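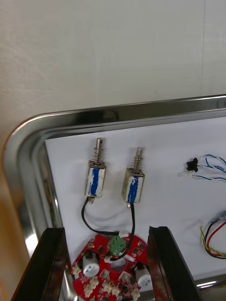

Ladi Bassey has been moving robot arms around by hand, or by way of a second arm, for long enough to have opinions about it, and most of them are unflattering. I went to talk to her because Trillgate, where she runs the demonstration bench, has been telling customers that a robot can now be taught to sort and handle electronic parts by anybody who can do the job themselves. You show it, it learns. I wanted to know how much showing.

"How much showing is the whole question," she said. "The sales page says you show it a few times. I have a log that says 400 demonstrations on one task, and I would not leave that arm alone with it over lunch."

The task in the log sounds like nothing. A steel tray lined with white paper, a few parts on the paper, and the arm has to pick one up and move it to a second tray without dragging anything else along. The parts come out of returned equipment, so there are solenoids, connectors, bits of harness and now and then a circuit board with cables still on it. A person does this while talking about something else. Bassey can do it too, through the remote rig, but she says she can't talk while she's doing it.

The rig is called Liron. It is a pair of handles on light jointed arms, and whatever the operator does with the handles, the robot does on the other side of the bench. Squeeze and the fingers close. The older way, which her team still uses for some jobs, is to take hold of the robot itself and push it through the motion. Trillgate's brochure treats the two as the same thing. Bassey does not.

"When I push the arm by hand I can feel it. I can feel the weight of the arm too, and that's bad, because I end up doing slow, stiff things I would never do with my own hand. With the handles I move better, but I feel nothing. I've bent a connector and didn't know until I saw it on the screen."

I asked what she looks at while she works. Mostly the picture from the wrist, she said, with the two fingers reaching in from the bottom. She used to watch the arm directly through the guard and had to break the habit, because the robot will have only its own cameras to go on. If the operator leans over to see behind a part, the demonstration contains a decision the robot has no way of making.

"So you've taught it something false. You grabbed the part correctly for a reason that isn't in the data. I threw out 291 recordings in February when we worked out that one of us had been doing that. It was me, by the way."

The tray itself is a bigger nuisance than I would have guessed. Polished steel throws back the lights, and the bright spots move as the wrist moves. The paper helps, she says, by giving the parts a plain background, but the rim still shines, and the walls reflect the fingers coming in. I asked why not use a dull plastic tray. She said the customer uses steel ones. I asked whether the customer might switch. "You're welcome to suggest it," she said.

Then there are the cables. A solenoid on its own is a friendly object, a metal box with a plunger and a spring, and there are flat sides to grab. Put a cable on it that runs to a board and you no longer have one object. Lift the solenoid and the board comes too, or swings, or the cable catches on a terminal block. An operator sees this coming and goes for the board first, or lifts and waits. Twisted wires that spring back when you let go are worse, she said, and they never lie the same way twice, which leaves her wondering what exactly is being copied from one demonstration to the next.

"People say the robot learns what you meant. It learns where your hand went. Sometimes those are close enough."

The company's head office would like a number, and the number it likes is the success rate. Bassey would rather I didn't print the one on the slide, so I'll say only that it was measured on trays laid out by the same people who did the teaching, under the same lights. When a colleague from the Maeng site visited and laid out the trays his own way, with the boards nearer the wall, the arm spent a good part of the afternoon closing its fingers on paper. He had not done anything strange. He just put things down where he would put things down.

She doesn't think the method is a fraud, and she got a little short with me when I used the word. Writing the motions out step by step, as she did at her previous job at Wirkier, was hopeless for this kind of tray. There, a part turned a little to one side meant another rule, and the program for a single bin had grown to 700 of them before it was dropped. The arm she has now copes with a turned part quite well. It also does one thing she never expected, a small nudge with the outside of a finger to clear a wire away before gripping. She does that herself and hadn't noticed until she saw it done back to her.

"That was a nice day," she said. "Then it nudged a wire that wasn't there."

What she objects to is the claim about who can teach. Of the 7 people who have tried the handles at Trillgate, she keeps recordings from two. The others were perfectly good at the job by hand. Through the rig they hesitated, backed off, went in again from another side, and the arm picked up the hesitating along with everything else. She can now spot whose demonstrations a given version was trained on by how it dithers over a board.

I asked how long it takes to become one of the two. She didn't have an answer, and said that Trillgate hadn't asked her for one. On the bench behind her the arm was paused above its tray, and she wanted to get another set recorded before the light from the window changed.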